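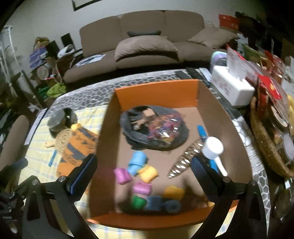 ### 4.2 Vacancy between tenancies

The turnover interval was defined as the number of days from the return of keys by the outgoing tenant to the first day of rent owed under the next lease. Days on which a unit was held back for structural repair were removed from the count. Units taken off the rental market were dropped from the sample at the date of withdrawal and treated as censored. The interval was computed separately for each unit, so a unit let twice in the study period contributes two observations.

The sample covers 97 turnovers in three buildings: Nundar, Coron and Jacquet. All three are managed by Tradmont under the same form of lease, which sets a notice period of one month and does not allow early handover. Coron and Jacquet have elevators. Nundar does not, and its upper floors were coded separately for that reason.

The median interval was 13 days at Coron and 15 days at Jacquet. The difference is small compared with the spread inside each building and should not be read as an effect of location. Nundar had a longer right tail, produced mostly by units on the top floor that came vacant in winter. When these were left out, the distribution at Nundar was close to that of the other two.

Lease start dates were strongly seasonal. April was the busiest month in every building, and intervals ending in April were shorter than those ending in any other month. We therefore included month of vacancy as a set of indicator variables in the model reported in Section 4.3. Asking rent was entered as an index, with the last rent paid for the same unit set to 100. This form was preferred to rent per unit of floor area, as floor areas in the older Nundar records were measured to the wall center and those in the other buildings to the inner face.

Belongings remaining at key return were recorded by the inspector as none, minor or major. The minor category covers small household goods of the kind shown in Figure 3, where several items lie in an open cardboard box. Furniture and large appliances were coded as major. Only the major category was associated with a longer interval, and the estimate is imprecise.

Two limits apply. Key return was logged by the day, and returns made after office hours were entered under the following date, which shortens some intervals by one day. Also, the records do not show whether a viewing took place before the outgoing tenant left. A unit viewed during the notice period may be re-let with almost no gap, and the model cannot separate such cases from units let quickly for other reasons.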